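Equipment Review: Varkow Front-Loading Washer
Prepared for the shared laundry at Leinonen House

The Varkow front-loader was placed in service at Leinonen House in December, beside an existing machine of similar width. This review covers its first 100 loads. It concerns daily use by residents and staff and does not attempt a laboratory measurement of cleaning performance. The machine was purchased at the ordinary price through Dornura, and neither the maker nor the dealer has seen this text before publication.

The finish is a dark metallic brownish gray with a soft gloss. It conceals lint well and fingerprints less well, and the broad upper panel picks up reflections from whatever is lit in the room. A damp cloth is sufficient for daily care. Users who prefer a matte surface should look at the machine in person before ordering, as the dealer's printed card gives a flatter impression of the color.

Loading is the strongest point of the design. The opening is wide, the rim is rounded, and bath towels can be put in without folding. Small items are another matter. Socks, washcloths and light synthetic garments tend to settle near the mouth of the drum at the end of the spin, and they should be cleared before the next user begins. 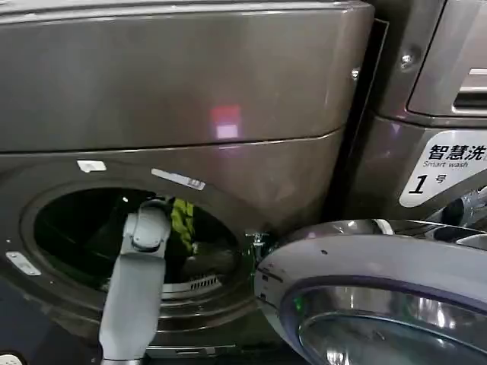 Bright synthetics were washed separately throughout the trial. Staff used the short program for these, with the spin set one step below maximum, and found creasing acceptable. Cotton sheets were less satisfactory. Two fitted sheets washed together wrapped around each other on 17 occasions, and the load had to be pulled apart by hand before drying. Washing one fitted sheet with a few towels reduced the difficulty considerably.

The interior is dark, and in a room with overhead lighting the back of the drum is hard to see. A black sock can be missed quite easily. The house rule is now to turn the drum by hand once after unloading and feel along the lower edge. This takes a few seconds and has reduced the number of items handed in at the desk.

Pockets should be checked with equal care. Hair clips, collar stays and pen caps were all recovered during the trial, some from the drum and some from the fold of the gasket. None caused damage. The gasket should be wiped after the last load of the day -- the lower fold especially -- and the door left ajar overnight.

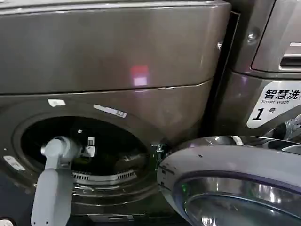

Labeling could be improved. The stickers supplied on the front are small, and the printing on the longer strip is difficult to read while standing. The house has posted its own instruction sheet at eye level. The maker's manual is clear on programs and detergent quantities but gives only 2 short paragraphs to cleaning the gasket, a subject on which most questions were received.

On detergent, the review used Zarnine liquid at the lower of the recommended quantities. Three loads run at the higher quantity left a slippery feel on towels and required an additional rinse. Fabric softener was omitted for towels and sportswear. Residents who bring their own products are asked to keep to liquids, and to measure them with the cap supplied -- pouring by eye was the most frequent cause of excess foam.

The machine is recommended for shared laundries with mixed daily loads. It is recommended with reservations for households that wash mainly bed linen. Comments from users were invited at the close of the trial and are printed as received.

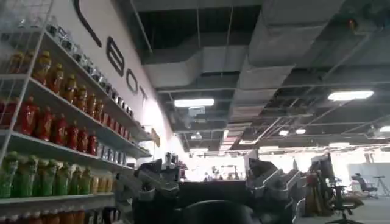

Tyyne Heinonen: I agree about the towels, but I would not give up softener altogether. A half measure with cotton shirts has worked well for me and I have had no residue. I would also like the review to mention the noise of the final spin, as I wash on Tuesday evenings and can hear it from the corridor.

Reply from the reviewer, Shuzhen Tang: The remark on noise is accepted. The final spin is louder than that of the older machine, most noticeably with a small load, and users washing in the evening are advised to select the reduced spin. The guidance on softener applies to towels and sportswear only. Cotton shirts were not tested with it.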